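The Brultwood regimental roster, again

I keep seeing the Brultwood roster quoted as if it settled who marched in August 1862. I don't buy it. The copy everyone uses lists 34 men, two of them twice, and it was written out 20 years after the war by someone who wasn't there. Fidel Retamal says the spellings prove it came from an older list. Maybe. Bad spelling proves bad spelling.
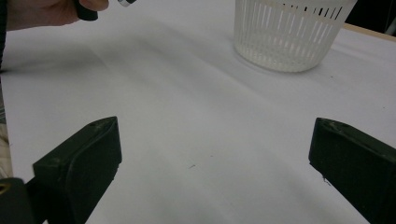
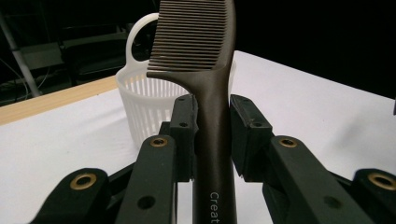 I've asked Graciela Urrutia whether the pay records survive. Until I see those, I'm leaving my great-great-grandfather's company blank.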